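Orvokki Hyvönen
February 19, 2018

1/ I promised some of you to write down how I divide dry beans for the week. I do it every week and I have opinions, so I will make it a thread. It is long. Make coffee first.

2/ For those who are new: I cook for four people in a small kitchen in Kolima, and I buy small red beans in big bags from a shop called Väisänen. The big bag is cheaper. The big bag is also the problem, because it stands on the floor and everybody takes from it with the hand.

3/ I used to measure with a coffee cup. Then the cup broke and I took another cup, which looked the same size. It was not. We had bean soup you could cut with a knife.

4/ So now I weigh. 200 grams of dry beans makes one pot for us, with bread. If my brother-in-law comes I take more, but this I decide in the morning.

5/ What you need on the table: a kitchen scale, a bowl, a container with the beans and some place to put your portions after. My portions go in old jam jars. Use what you have.

6/ Please clear the table first. I know how this sounds. But one bean under the corner of the scale and the scale stands crooked, and then you wonder all evening why the numbers jump.

7/ I do not pour from the big bag into the bowl. I tried it, and I was picking beans from behind the stove until March. First I fill a smaller container from the bag, over the sink with the plug in. Then I carry the container to the table.

8/ Why the sink with the plug in: ask the plumber. He was very polite.

9/ Rafferty Bellamy asked me yesterday if the bowl must be glass or metal. No. Any bowl that sits flat on the scale and does not hang over the display. A wide salad bowl covers the numbers and you must bend down to read like you are looking for a cat.

10/ Deep is better than wide. Beans are small and smooth and they jump. In a flat dish they roll out when you only look at them.

11/ Turn on the scale first, wait for the zero, then put the bowl, then press tare. Many people put the bowl first and then turn on. On my scale this is also okay, on my mother's scale it gives an error. Try yours.

12/ Someone will ask, so: tare means the scale forgets the bowl. After you press it, it shows zero with the bowl on top. If you lift the bowl it shows a minus number. Do not be afraid of the minus number.

13/ Now sort a little. I take one handful at a time and look for small stones and broken pieces. In the last bag I found 13 stones. Väisänen is a good shop, but 13 is many. I wrote them a message and they were kind about it.

14/ Dariusz Pawłowska wrote under my last thread that he sorts after weighing. Then your weight is a little wrong, but a stone is still a stone, so okay. I do it before.

15/ Adding beans: start quickly and finish slowly. The first half I pour straight from the container, low over the bowl. The rest with a spoon. The last few grams with fingers.

16/ The display on my scale is one second behind. If you pour until you see 200, you have more than 200. Stop early, wait, look, then add.

17/ I also learned to keep the container next to the scale and never leaning on it. Once my container touched the side of the scale all the time, and I made eight jars with the wrong weight. We ate them anyway.

18/ The table on weighing day, beans in the blue bowl on the scale and the rest in the clear container to the right:
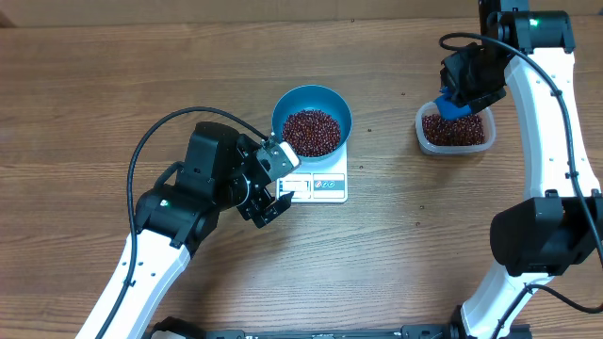 PART TWO: SOAKING AND KEEPING

19/ The beans go from the bowl into the jar through a funnel with a wide neck. A normal funnel for oil gets blocked after five beans. If you have no wide funnel, roll a piece of baking paper.

20/ Write the weight and the month on the lid. I use tape, because marker on metal stays forever and I still have one jar that says "plums".

21/ When I want to cook, I empty one jar into a big pot in the evening and add 800 grams of water. Yes, I weigh also the water. The scale is there already.

22/ In the morning throw this water away. Rinse the beans, take new water, boil hard for at least ten minutes, then make the heat smaller and cook until they are soft. The hard boil is important with red beans, please do not skip it, and please do not put them raw in a slow cooker.

23/ Salt. Anneli Kinnunen and I do not agree about salt and we have been friends a long time. She puts it in the soaking water. I put it at the end. Her beans are good. I will not say more.

24/ Keeping: closed jar, dark shelf, not above the stove. Old beans do not go bad quickly, but they need longer to cook and some never become soft. I put the new jars behind and take the old ones from the front.

25/ About the scale, because three people asked. It is not expensive. It goes to 2,000 grams and this is enough for me. Look that the buttons are easy to wipe. Check the battery before you start and not in the middle, when the scale turns off and forgets your bowl.

26/ If it turns off in the middle: pour everything back in the container and begin again. I have tried to guess from memory. My memory is not a scale.

27/ Ruairí Dunne asks if all this works for lentils. Yes, but smaller portions, and no soaking for the red ones. For chickpeas the same as beans, only you need a bigger pot, they grow a lot.

28/ One correction to number 11: my daughter says that her scale turns off after two minutes if you put nothing on it. So first get your beans ready, then press the button.

29/ Next time I write about rice, where I am much less strict. If you have a good way to store flour without moths, please write it under here, I am collecting them.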